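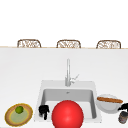
Posted by benedicta_annan in Skeltcombe Forum > Planning and Control, 3:15 pm

Planner keeps timing out on the sink task in sim. Two arms, planning time capped at 2 seconds. Reaches over the open counter solve every time. Reaches into the basin mostly fail, and the log only says "no valid goal state." I raised the cap to 15 seconds and got the same message.
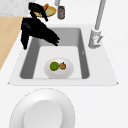
The basin is one convex hull in my collision model. I exported it with the Stavov defaults and never checked it.

jin_user
There's your problem. A convex hull fills in the hole, so every grasp pose inside the sink counts as a collision. Split it into five boxes, four walls and a floor.

dbortolotti
Disagree with boxes if the walls slope. You lose clearance in the corners. I'd run a decomposition on the mesh and keep the faucet as a separate body.

jin_user
Decomposition gave me 200 pieces on a sink once. Checking got slower than the planning.

benedicta_annan
Tried the boxes. Goal states are valid now. Next issue is perception: one view returns almost no object points.
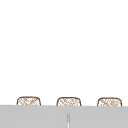

The detector still reports a pose from that view with high confidence, and the planner accepts it. I can drop any frame under 500 object points, or fix the view pitch.

dbortolotti
Do both. The threshold alone hides a bad extrinsic. Print the transform and check the sign on pitch.

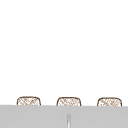 Wall view of the sink scene, no arm in view.

benedicta_annan
Will check the sign tonight and post the transform.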